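Notebook, December 27, 2023
Oltholm channel stats, end of year 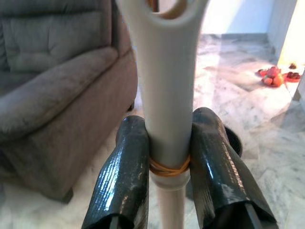
by the Corrigan desk

OK, numbers first while I still have the tab open. The Oltholm channel closed at 1600 subscribers, up 200 on where we left it in June. Uvholm is flat again. I moved its posting slot to the evening for 4 weeks and got nothing out of it except late nights (mine).

The giveaway post did 84 comments, our best ever, but half of them are people tagging each other and I don't think they stayed. Need to check unfollows before we plan another one!

Ungate export is still dropping the first line of every caption — I've been pasting them back in by hand. If you pull the sheet, use the second tab, the first one has the broken captions and I haven't dared delete it.

Short clips with the talking part up front are holding people longer than the ones with the title card. I want to cut the card completely on Oltholm and leave it on Uvholm so we have something to compare.

Still to do: reply to the contest emails, fix the bio link, ask about the old password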